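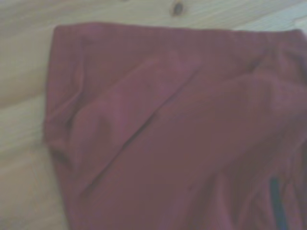

Lirkari Opens Folding Counter in Drovetstead, Creases Welcome

DROVETSTEAD, May 2, 2020 - Lirkari, the laundry and mending shop on Economou Street, today announced a wash-and-fold service for people who own clothes and would like to see the bottom of the chair they keep them on.

The service, called Plerkeo, takes in trousers, sweatshirts, knits, bed linen and most things that go soft in the wash. Orders are left at the side door and come back folded within 2 days. Fitted sheets are accepted. They will be returned in a shape the shop is willing to call a rectangle.

"We ran a trial in December and folded 677 pieces," said Gladys Nyamweya, owner of Lirkari. "A few of them fought back. Brushed cotton bunches up at the side the minute you look away, and you can either start over or smooth it with your hand and move on with your life. We mostly smooth it."

Plerkeo costs $18 a bag. Customers may ask for clothes folded in halves or in thirds, a question that split the shop's own staff during the trial and has not been settled. Trousers are folded along the leg unless a note says otherwise. Dark reds are washed on their own, a policy Nyamweya put in place after an incident with her brother's tennis whites.

Ironing is not included. Lirkari does iron, for a separate fee and with visible reluctance.

Bags may be dropped off from 8 a.m. to 6 p.m. Please empty all pockets. The shop has a jar of screws, ticket stubs and one very clean harmonica, all of which can be claimed at the counter.

Media contact: Gladys Nyamweya, Lirkari, Economou Street, Drovetstead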